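Housing Support Work, Unit 4
The first meeting and the intake form
Instructor: Rogério Bragança
Updated Jun 5, 2025

Reading before class: Budau course pack, the chapter on intake. Bring the blank form from last week.

1. What the first meeting is for

A person referred to a housing program has usually told their story several times already, to a shelter, a clinic, a benefits office and sometimes the police. By the time they reach you they may be tired of it. The first meeting has two jobs. You need enough information to open a file, and the person needs enough information about the program to decide whether to come back. New workers tend to spend the whole hour on the first job.

At Hirkerside, where the case material for this course comes from, the intake form used to have 46 questions. Staff read them out in order. Of 688 people referred over the period we will look at, 307 did not return after the first meeting. The form was not the only cause. Some people moved, some found a place with family, and some could not be reached. But when Nivaldo Vieira went back and called the ones who still had working numbers, the length of the interview came up again and again.

2. What you must have on day one

Name the person wants to be called, and legal name if different
A way to leave a message (phone, email, a relative, a drop-in center)
Where the person is sleeping tonight
Any immediate danger to the person or to a child
Medication that will run out this week
Signed consent, or a note that it was refused

Everything else can wait for the second or third meeting. Income history, past addresses and education are needed for the housing application, but they are not needed today. If the person wants to talk about them, write it down.

3. The room
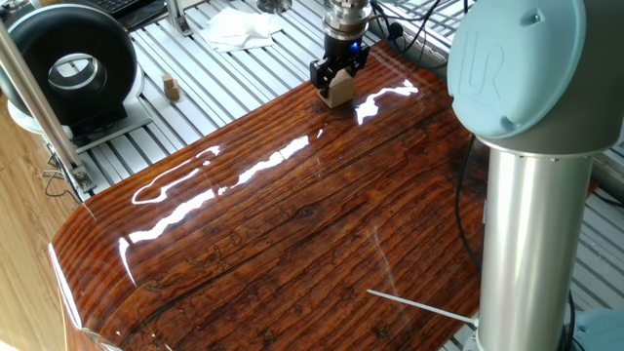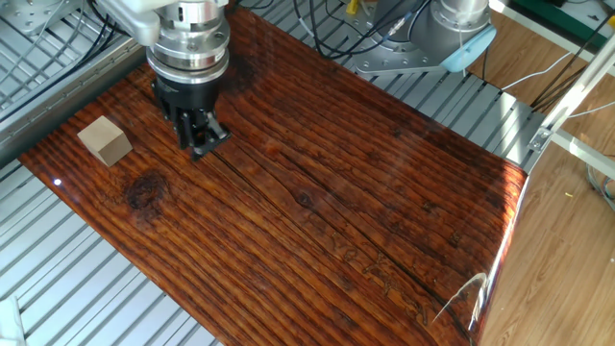
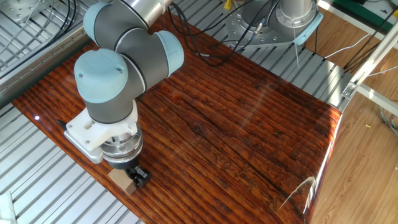 Most intake interviews take place in whatever room is free, and you will not often get to choose it. Check it before the person arrives. Sit in both chairs. Look at the light, the door, and how far your voice carries. Tabletops matter more than people expect: a high-gloss wooden one like the one in the first picture throws the overhead lights back in bright streaks, and a form laid down beside a streak like that is hard to read, especially for someone who has slept badly. Turn off one bank of lights if you can, or move the papers to the duller end. Let the person take the seat with a clear path to the door. Put your own bag on the floor.

Keep tissues and water within reach of both of you. Do not offer a tissue the moment someone's voice changes. Some people take it as a signal to stop.

4. Asking about the past

You do not need the cause of the homelessness to start helping. Ask "What should I know to get this right for you?" before you ask "What happened?" Many people living in a car do not call themselves homeless, so ask where they are staying and use their word for it.

Compare these two openings, taken from the role plays Jailson Evangelista recorded for the course.

Opening A: "I have to go through some questions with you. How long have you been homeless?"

Opening B: "I'd like to find out what you need this week and tell you what we can do. We have an hour. We can stop sooner if you want. Where did you stay last night?"

In B the worker gives the time limit first, and the first question has a short, factual answer. Note also that B does not promise housing. Never promise a unit, a date or a place on a list at a first meeting, even if you are fairly sure.

5. When someone says they don't want help

This is common, and it often comes from a person who has walked in on their own. Take it at face value for the moment. Say what the program offers in two or three sentences, give the card with the direct number, and ask if you may call once next week. Write down exactly what they agreed to. If they said one call, make one call.

Everaldo Andrade will join us in September to talk about outreach with people who have refused services more than once. His notes on the Falcão drop-in are in the course pack.

6. Writing it up

Finish the note the same day. Use the person's own words in quotation marks where they matter. Leave out guesses about diagnosis or motive. "Looked at the floor and gave short answers" is usable. "Uncooperative" is not.

For next time: read the Donell case file through the second visit and mark each question that could have waited. Written answers, one page, go to Helge Tangen before class.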